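Wednesday, October 21, 2020

Notes on the equipment list before I forget what we said at lunch. Fouad wants a number by the end of the week and I'd like it to be a number we can live with, so I'm putting down my thinking as well as the totals. Please scribble on this if you disagree!

The big question is still whether we buy a second arm or spend the money on everything around the first one. I went into this month firmly on the side of a second arm (I've been grumbling about the sharing schedule since June, as everyone within earshot knows). But after going through the sheet again I've come around a bit. A second arm needs a bench, a mount, its own workstation, another camera, and somebody with time to calibrate it, and the Sivham quote covers none of that. It's the arm, the controller box and a power cord. Delivery is 10 weeks, and the price is only held for 30 days, so we can't sit on it forever either.

Gripper fingers are the other thing. Wemer sells replacement pairs for 79 dollars plus shipping, and I think we should just put four pairs on the list and stop being precious about it. Trambridge has something similar and cheaper, but I couldn't find a drawing with the bolt pattern anywhere on their site. I've written to ask. If they fit our plate, I'll happily switch. 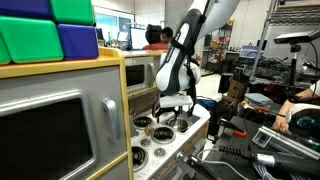 *Taha Metwally*

The kitchen setup is where I'd like to spend a little and get a lot. The three burners and the little sink give us plenty to reach for with the gripper coming down from overhead, and I don't see any reason to replace the play set. What I do want is a stiffer stand for the depth camera. The tripod is fine for a day's work, but I'd love something bolted to the bench so that we can leave it alone between sessions. A few lengths of aluminum rail and some brackets would do it — I've penciled in 40 dollars for the brackets and assumed we cut the rail ourselves.

While we're at it, more bins and a second wire rack. I know it isn't exciting. I had the workbench side in mind when I wrote that line, with the cables all in a tangle next to the box and the cloth, and I'd rather pay for storage now than argue about it in the spring.

Zamfir came back on the service contract too. They want nearly as much for two years as we'd pay for a spare wrist joint outright, so my vote is to skip the contract and keep the spare as an optional line at the bottom.

So, where I've landed for now:

- fingers, four pairs, Wemer unless Trambridge answers
- rail brackets and a fixed camera mount
- bins, one wire rack
- second arm: ask Sivham if they'll hold the price past the 30 days
- spare wrist joint, optional

Fouad, could you check if the rack can come out of the furniture money? I remember you saying something like that and I didn't write it down. Still need the shipping cost from Wemer before I can fill in the total.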